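Teaching Laur by hand: your questions

I get asked the same stuff every February, so I've put my answers in one spot. 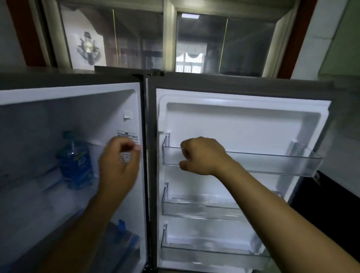
Do I have to use the remote?
Nope! I do fridge jobs with my own two hands first (door bins are my favourite), then switch to the remote for the fiddly bits.

How many demos does Laur need?
We're at 402 for the kitchen. Mieke reckons 551 would be better, and she's probably right.

What if I muck one up?
Keep going, then tell me and I'll label it.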